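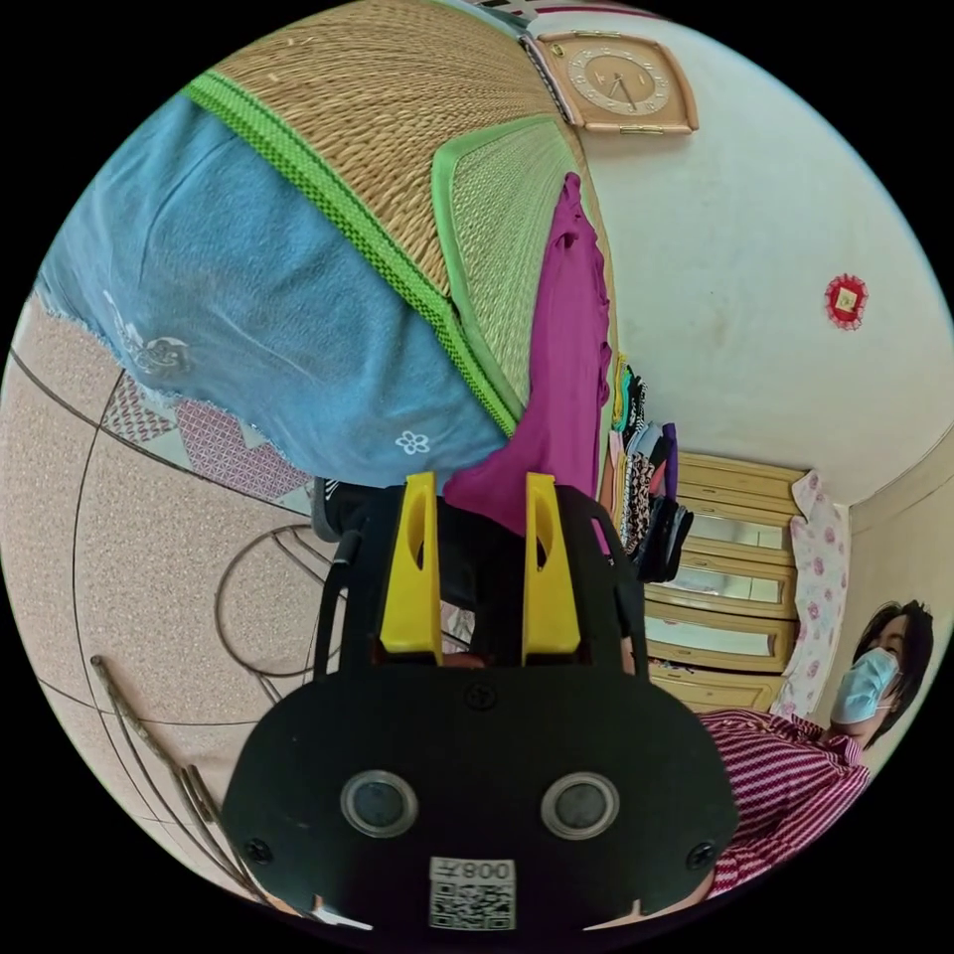
Washer 2 stops before final spin, clothes come out soaked

Site: Trelbridge Apartments, Monosville, ground floor laundry room
Machine: Belar front loader, washer 2
Opened by: Gunvor Magnusson
Assigned to: Gwenaël Gautier, Cloutier Laundry Service
Status: Closed, with one follow-up

Gunvor Magnusson, 8:40 am
Washer 2 has stopped before the last spin several times this week. The display goes back to the start screen as if the cycle finished, but there is water in the bottom of the drum and everything is dripping. I've had complaints from two floors. It happens most on the Delicate cycle. Normal works sometimes. The purple top I put in this morning had to be wrung out in the sink.

Gwenaël Gautier, 9:15 am
Thanks. Before I come out, can you check a few things?
Is there an error code at any point, even for a second?
Does the door unlock by itself at the end, or do you have to wait?
Is the drain hose pushed far down into the standpipe?
Please also run Drain/Spin with nothing in the drum and tell me if it finishes.

Gunvor Magnusson, 10:05 am
No code that I saw. The door takes a few minutes to unlock. I can't see the hose without moving the machine, and I'm not going to try that. Drain/Spin empty did finish, but it was slow and the pump was loud – a rattling sound, like gravel. Washer 1 next to it doesn't do that.

Gwenaël Gautier, 10:20 am
Rattling usually means something in the pump filter. The filter is behind the small panel at the bottom right. It needs to be drained first and there will be a lot of water, so leave it for me. Please put an out of order sign on the machine and turn off the wall switch. I can be there after lunch.

Gwenaël Gautier, 2:10 pm, on site
Opened the filter. Found a shirt button, four bobby pins and a thick mat of lint. The impeller turned freely once the pins were out, with no broken blades. Cleaned the filter seat, put it back, ran Drain/Spin empty. Pump is quiet now.

Ran Delicate with a small load. It drained properly but still skipped the final spin. So there were two faults, and the filter was only one of them.

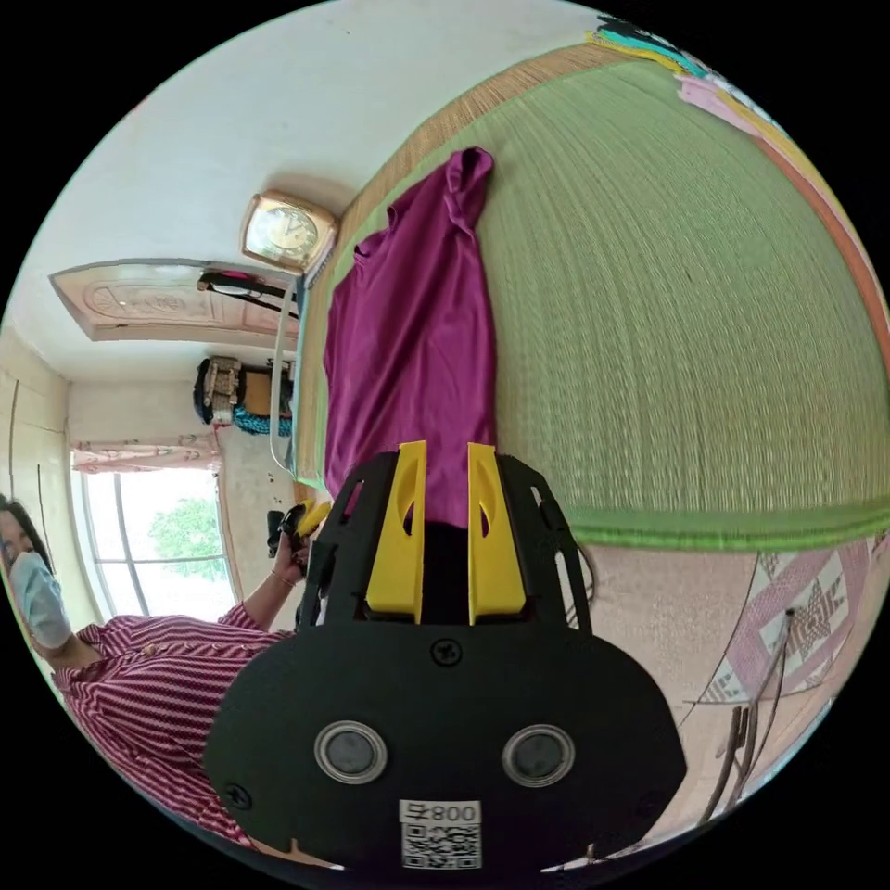

Purple garment on a green woven mat.

Gwenaël Gautier, 3:25 pm, on site
Went into the service menu. The final spin on Delicate was set to Off. Normal was set correctly. I don't know who changed it, but this setting is easy to hit when you are changing the cycle prices. Set it back to Low and ran the same load again. Full cycle, final spin completed, no water left in the drum.

The cycle counter shows roughly 100 cycles since the filter reminder was last cleared. The reminder was switched off too, so I turned it back on.

Also pulled the machine forward to look at the hose. It was in too deep. Moved it up and put on a new clip.

Stellan Midtbø, 4:00 pm
I changed the prices in October, so the setting was probably me. Is there a way to lock that part of the menu?

Gwenaël Gautier, 4:10 pm
Yes, there's a separate code for prices only. I'll send it to you directly and not put it in the ticket. Please stop using the service code for price changes.

Gunvor Magnusson, 6:50 pm
Sign is down. I ran Delicate and then Normal and both finished with the clothes spun out. One thing – Delicate shows 30 minutes at the start and then jumps up a bit. Is that a problem?

Gwenaël Gautier, 7:05 pm
No. It works out the time again after it weighs the load. Leave it.

Follow-up: Ragnvald Berge to check the filter on washer 1 at the next regular visit. Same age, same lint.

Ticket closed by Gwenaël Gautier. Reply to this ticket to reopen it.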